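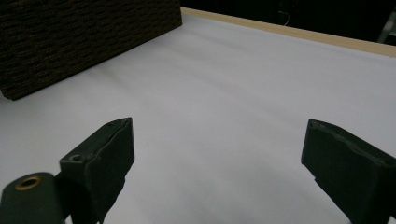
A white tabletop. Interview at Pisto, Arnudgate, Thursday, March 12, 2020.

Coat season nearly over. Which at Pisto means the worst six weeks of the year. The alterations shop on Arnudgate takes in more mending between now and the end of April than in the whole fall, and the owner talks the way she works. Fast, pins in mouth, one eye on the door.

"Everybody waits," she says. "They wear the coat all winter with the lining hanging out and then the sun comes out and they remember. And they want it Friday."

She has been doing this for 18 years. Started in the back room at Wijaya, the dry cleaner two streets over, hemming pants by the pile. Left when they stopped doing repairs in house. Took one sewing machine with her and a steam iron she still won't let anyone else touch.

The most common job? Linings, she says, no contest. Armholes first. Then pockets, then the back vent. "People blame the coat. It's the way they take it off. They grab one cuff and pull. Every day, same cuff, same shoulder seam. What do you expect."

She charges $44 for a half lining and $79 for a full one, and says she loses money on the full. Why do it then? A shrug. "Somebody brings in their father's overcoat, I'm not going to send them to the mall."

She's fussier about storage than about sewing. A wool coat should go away clean, she says, because moths go for the food stain and the sweat at the collar. Brush it first. Down the nap, never up. Empty the pockets - she has found movie tickets, a boiled egg, a set of keys to a car that had been sold. Close the top button so the collar keeps it's line.

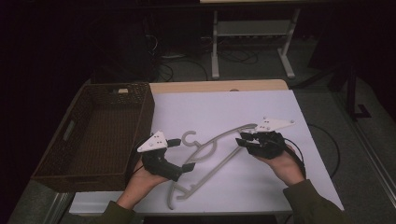
How long should a coat air out before it goes in the closet for the summer?

"Two days, if the weather is dry," she says. "Inside, by an open window. I don't like direct sun on dark wool, it goes brown at the shoulders and then you're in here asking me to fix it and I can't."

Plastic covers she won't have in the shop. The thin ones that come back from the cleaner should come off the same night, in her view. Cotton bag, or an old sheet with a hole cut for the hook. Cedar she calls "fine, smells nice," though she has seen moth holes in coats that lived next to a whole box of the stuff. The blocks need sanding down every so often or they just sit there being wood.

On knits she gets louder. Sweaters get folded, period. Anything heavy that hangs all summer comes out in fall with pointed shoulders and sleeves down to the knees, and steaming only gets part of it back. She once spent a whole Sunday on a cardigan that way. Didn't charge. Wasn't happy with it either.

Thread, then. She buys from Stovow, on the big cones, and keeps to polyester for coat seams even on pure wool. Cotton thread rots, she says, and silk is lovely but who's paying for silk. Buttons go on with a shank and a small backing button inside. Take the extra 2 minutes. The one on the right pocket flap is always the first to go and she doesn't know why.

The phone goes. A customer wants to know if a zipper can be done by tommorow. It can't. The customer calls back. It still can't.

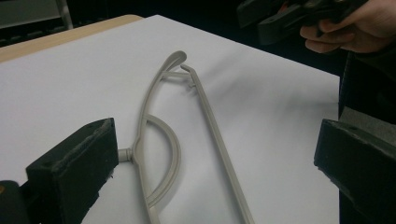 Is there a repair people should be able to do at home?

"A hem that's dropped. Any hem. Needle, matching thread, small loose stitches on the inside, don't pull tight. If you pull, it puckers and everyone can see it from across the street. Ten minutes in front of the TV. Not tape, please. I spend half my life getting the glue off that tape."

She'd teach it, she says, if she had the evenings. Used to run a class upstairs, winter only, but the heating up there quit. Maybe next year. Depends on the landlord.

A man comes in with a camel coat over his arm, lining out at both armholes. She looks at it, looks at him.

"Which day did you want it?"

Pisto is open Tuesday through Saturday. Bring the coat clean.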